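Descaling a drip coffee maker on a schedule

I moved the coffee maker to a fixed descaling schedule in June. Before that I waited for the warning light, and the light is a poor indicator. On my Biltis it follows a cycle counter and knows nothing about the water going in.

Tap water here tests at 136 ppm hardness, measured with a drop kit. That is moderate. Scale still builds up in the heater tube, and the first symptom is a longer brew. A full pot took 2 minutes more than it did when the machine was new, with the same fill line and the same filter. 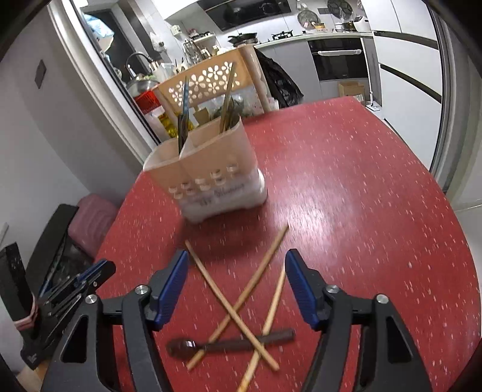 How often does a drip machine need descaling at this hardness? Every two months, at one full pot a day. With softer water you can stretch it to four.

I use plain citric acid, 26 grams to a liter of water, dissolved before it goes in the tank. Run half of it, switch off, wait twenty minutes, then run the rest. Follow with two tanks of clean water. Vinegar also dissolves scale, but the smell stays in the tank gasket for days. Check the manual first — a few makers don't allow either.

Gobnait Fahy wrote in to ask about the branded liquid from Hunerex. I tried one bottle. Brew time afterward matched what I got with citric acid, and the bottle cost more. It does rinse out faster, in one tank.
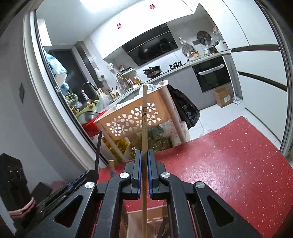 The other variable is the shower head, the perforated disc over the basket. On mine it unscrews a quarter turn counterclockwise. Coffee oil collects there and citric acid does little to it, so it gets dish soap and a soft brush. Dry it before refitting, and don't overtighten. The threads are plastic.

I log brew time once a week in a text file. When it drifts more than 30 seconds from the clean value, I descale early and note the date.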